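Ederen Handling Lab
Minutes of the cell safety and faults meeting
May 28, 2019, Kershaw building, ground floor meeting room

Present: cell operations (3), maintenance, software, site safety. Apologies from purchasing.
Minutes taken by the operations desk.

1. Minutes of the last meeting

The April minutes were agreed with one correction. Under item 4 the spare air regulator was recorded as fitted. It had been ordered but not fitted. It is on the shelf and maintenance will fit it at the next planned stop.

2. Cable snag on the bin picking cell

Operations went through the fault report. The cell was on an unattended picking run using the Flivari mixed set. At pick 506 the arm went down for an object near the rear wall of the bin, closed, and began to lift. The thin cable that hangs below the wrist had caught on the object. The arm carried on to its transfer height with the cable pulled tight, then turned the wrist, and the gripper connector came partly out of its socket.

The arm did not stop by itself. The controller only saw a fault when the gripper stopped answering, and by then the arm was over the drop position. The gripper opened and the object fell back into the bin. The run script retried the pick 3 times before it gave up. The person on duty was in the next bay, heard the bin being knocked, and pressed the stop on the pendant.

No one was hurt and no one was inside the marked area. Site safety has logged it as a near miss.

Damage found on inspection: one bent connector pin, and a split in the cable's outer sleeve near the plug. The gripper fingers were checked and are still straight. The bin had moved slightly at the clamp on one side. Cost of parts is small but the cell was down for over 8 hours while a replacement lead was found.

3. Discussion of the cause

Software said the force limit on the lift had been raised in April so that the heavier objects would not trip it. Nobody had looked at what else the old limit was catching. Maintenance said the loop in the cable was left long on purpose, to give the wrist its full turn, and that tying it closer would put strain on the plug at the far end of the rotation. Both points were accepted.

There was some disagreement over whether the script should be allowed to retry after a gripper fault. Operations want to keep retries, as most failed picks clear on the second attempt and a full stop each time would cost them the overnight runs. Site safety's view was that a missed pick and a gripper that has gone silent are two different faults and should not share a code. Software confirmed that they do share one at present. It was agreed to split them – a missed pick may retry, a silent gripper must stop the arm where it is and hold.

Site safety also asked why the pendant is kept on the carpet behind the bin. Operations said the hook came off the post some time ago. The person on duty had to go past the end of the bench to reach the stop. This was felt to be the more serious point of the two and is dealt with under item 5.

4. State of the cell

The cell is back in use for attended runs only, on the reduced speed setting.

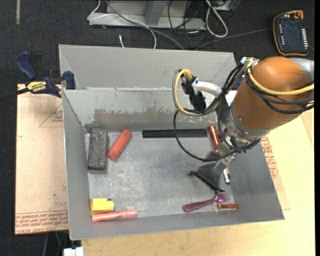

The lead is new but follows the same route as the old one, and the hanging loop is still there. Maintenance would like to try a swivel clip at the wrist before shortening anything. Grudent supply one that may fit, and a sample has been asked for. Until then, whoever is attending watches the loop on every pick near the rear wall and stops the arm if it touches an object.

Operations asked whether the long bar and the fork could be taken out of the set for now. Software would prefer to keep the set as it is so that results can be compared with the earlier runs. Left as it is.

The bin clamps are to be checked for tightness before each run and a line added to the start-up sheet.

5. Actions

Software: separate fault codes for missed pick and silent gripper. Put the lift force limit back to its earlier value and list which objects trip it.

Maintenance: fit a new pendant hook where it can be reached from outside the marked area. To be done before the next run of any kind. Test the swivel clip when the sample comes.

Operations: no unattended runs until both of the above are signed off. Update the start-up sheet.

Site safety: send the near miss form to the Kershaw building office and circulate the reply.

6. Any other business

The bay 9 door is sticking again. Reported to the building office.

Purchasing to be asked for two spare gripper leads to be held in stock.

Next meeting to be arranged once the swivel clip has been tested.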